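Subject: Re: [plimusthorpe-tinkerers] Old Dell tower, worth bothering?

Hello all,

Sorry for the slow reply, I've had a month of it. Quoting the original so people can follow:

> I've been given a black Dell desktop by my sister-in-law, who has moved on to a laptop. It's been in her loft since November. I would like to get it going for the grandchildren's homework but I have never had the side off one of these. Is it worth the trouble, and what should I look at first? Also, does it matter which way up I work on it? My kitchen table is on the small side.
>
> I have a budget of 300 for the lot but would much sooner spend less!

Yes, worth it, and please don't spend 300! I'd be cross with myself if I let you. A second-hand drive and perhaps a stick of memory from the Luravgate shop should see you right, and they'll take things back if they don't fit.

As for which way up, lay it on its side with the open part facing the ceiling, then everything sits where you can reach it and the screws don't vanish under the power supply (well, fewer of them do). Unplug it first, obviously, and hold the power button in for a few seconds afterwards. A Dell in just that position:

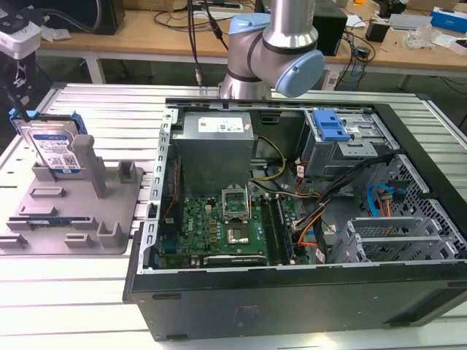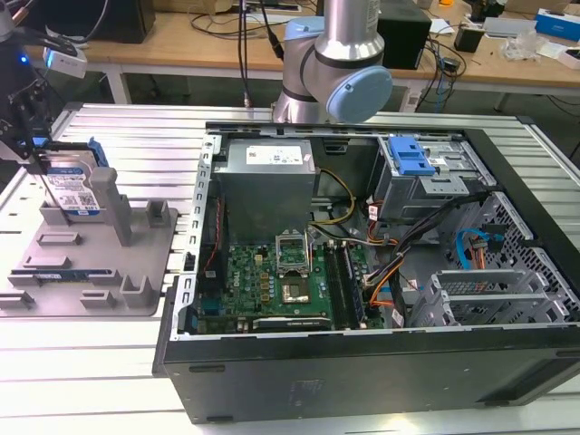 Start with the dust. A soft paintbrush and a bit of patience will do, and keep the hoover nozzle well out of it. Then take the memory out and push it back in again, because a machine that has sat in a loft will quite often sulk until you've done that. Press until the clips go home – it takes more of a shove than feels polite.

Leave the processor alone unless you've got a good reason. If you do lift that metal bracket, don't touch the contacts underneath, not even to see if they're clean. I bent two of them on my first go and spent a whole evening with a sewing needle and a magnifying glass putting them right. Never again.

Take a photo on your phone before you pull any cable off. I used to think I'd remember. I have never once remembered.

The drive is where I'd put the money. If hers is the old spinning sort, swap it for a solid state one and the grandchildren will think it's a new computer. Do copy off her photos before you wipe anything though, and ask her twice!

I'll be at the Ross meet-up from 6 with my box of spare cables if you want to bring it along. And if anybody still has the Vollivska screwdriver set I lent out in the spring, could I have it back please?

Cheers for now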